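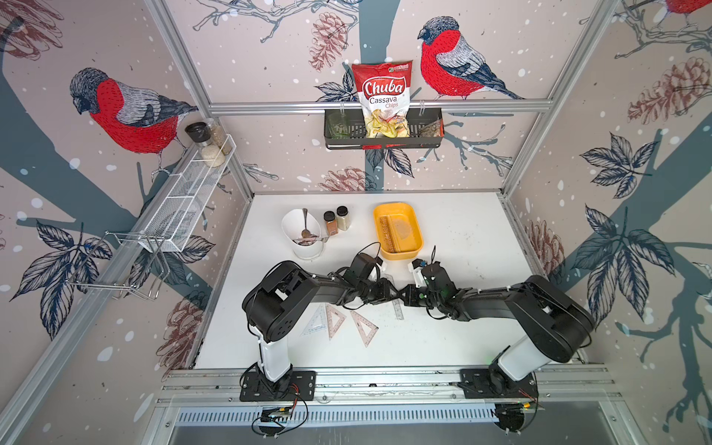 Basket on the back rail, rack on the left wall.

Small kitchen corner: hanging storage and what goes where
Posted in Storage, September 2026

tikent_959: The back basket is a Brosta, hung from the aluminium crossbar. Chips and a glass live in it. Spice jars stay on the table by the bowl. I want them off it — where would you put them? 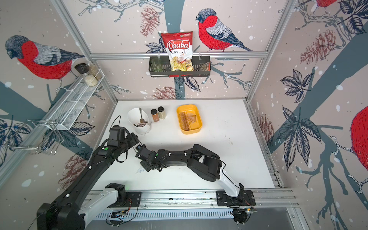 Ryan Haslam: Left wall, with the grain. Jars belong together, and a basket that deep hides anything short.

tikent_959: Disagree. I reach for spice far more than grain. The yellow tray could take them if the rulers moved out.

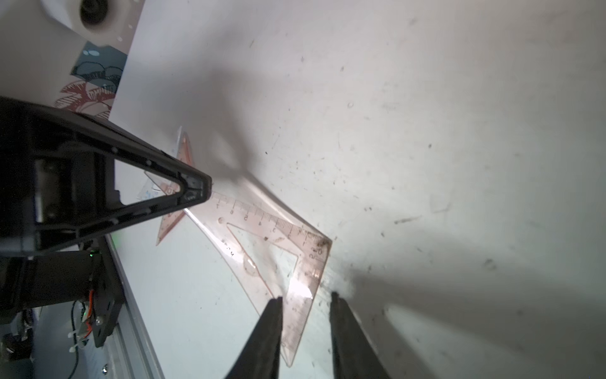 Do set squares scratch if stored stacked? They do, slowly, so put paper between them.

iyamu200: Rulers in a kitchen tray is the real fault. Furnix sell a narrow wall pocket, 200 mm. Mine has been up since June.
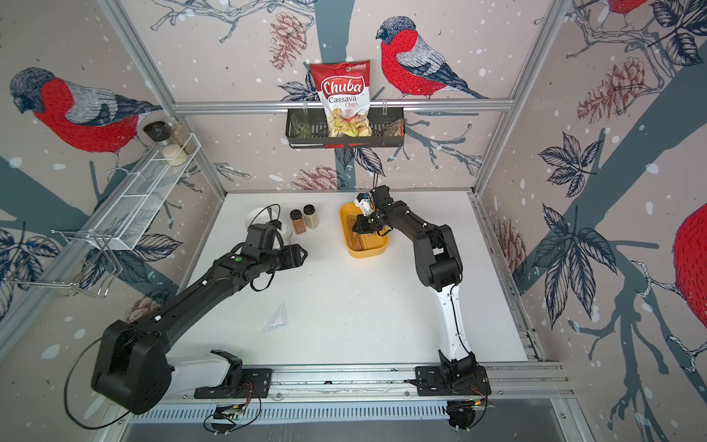

Kelechi Afolabi
Moderator, 1,688 posts

Keep the glass away from the chips bag. Bags slump as they empty and push things over. I'd still leave the spices on the table — two jars take very little room.

Ryan Haslam: Until you wipe it down.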